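Florham library's oldest computers get one more chance

February 18, 2023

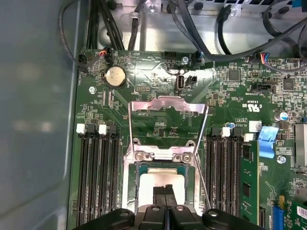 An open computer with its green motherboard showing and the metal plate over the processor socket raised.

FLORHAM - The public library's desktop computers, long known to patrons as a fine place to think while a page loads, are being opened up, cleaned and given new parts in the back room of the Sutcliffe Street branch.

The library had planned to replace them. Then it priced replacements, and the plan became a repair job. Zoten, the refurbishing shop on Minano Avenue, will do the work for $3,000, parts included. The shop's first estimate was $500 higher, before the library agreed to keep its old keyboards, crumbs and all.

Each machine gets its processor checked and its memory brought up to whatever the board will take. Empty memory slots are the shop's favorite discovery. The computers were bought on a tight budget, and most of the room for improvement was paid for years ago and left sitting there.

The coin-cell batteries on the boards will be changed too. Regular users may miss the old ones. One computer near the periodicals has believed it was 5 a.m. since last July, and at least one patron has cited it in a dispute over a late fee. The fee stood.

Work on the processors is the slow part. The metal plate over the socket has to be unlatched and swung up before the chip can come out, and the contacts do not forgive a careless thumb. Zoten asks that visitors to the back room keep their coffee in the hallway.

Two computers will stay on the public floor while the rest are in pieces. Sessions on those are limited to half an hour, sign-up is at the front desk, and the printer, which is not part of the project, will continue to behave as it always has.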